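Festell Forum > Software > Planning and control

Planner keeps choosing silly approaches over the tray

kelpbucket
Posted April 5, 2026

Right, I'm after a second opinion before I tear this apart. We're on the Stornwood planner, build 2415, doing tabletop picks with two arms and a round table by the window. It used to plan in no time. Now it'll happily come straight down on one object, then for the next one (a few centimetres away!) it goes all the way round the houses or just times out.
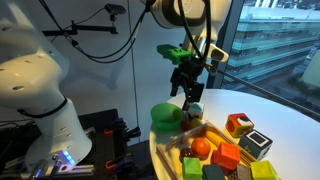
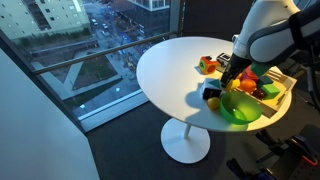

Grasp scores look fine to me. I've tried giving it 50 attempts per pick instead of 8 and all I get is a longer wait.

Replies

mossy_gantry
My money's on perception. Big window, white table, strong shadows – your depth is probably full of rubbish and the planner is dodging lumps that don't exist. Turn on the occupancy view and watch it while the light changes.

kelpbucket
I did have a look at that in January and it seemed clean enough, but fair point, I haven't checked since. Will do.

tinpot42
I don't buy the window theory, sorry. Bad depth would hurt every pick the same. I'd look at the collision model first. There's a green bracket sticking out sideways from the gripper in the first picture. Is that in your URDF? If somebody added it as one fat box, half your wrist angles near a neighbour or the tray rim are gone.

mossy_gantry
Bad depth doesn't hurt every pick the same at all! It's patchy. Look at the second picture, there's a wide grey shadow right across the middle of the table. Mine used to go wrong exactly at edges like that.

tinpot42
A shadow isn't geometry though. Unless it's stereo with no projector, in which case, ok, maybe.

kelpbucket
Stereo, no projector. But tinpot42, you've got me worried now, so I opened the URDF and the bracket is one convex hull wrapped together with the sensor housing. It's enormous.

drizzle_pid
Ha, we had that on Trusberg. Split it into 2 hulls and leave the cables out. Also check your padding, the Kamolrat import script puts its own on top of the planner's and doesn't tell you.

mossy_gantry
I'd still log the depth while you're at it.

kelpbucket
Doing both. Hulls are split, padding was indeed going on twice, and I've got the occupancy map recording overnight. Will post the plan times when I've rerun the same picks.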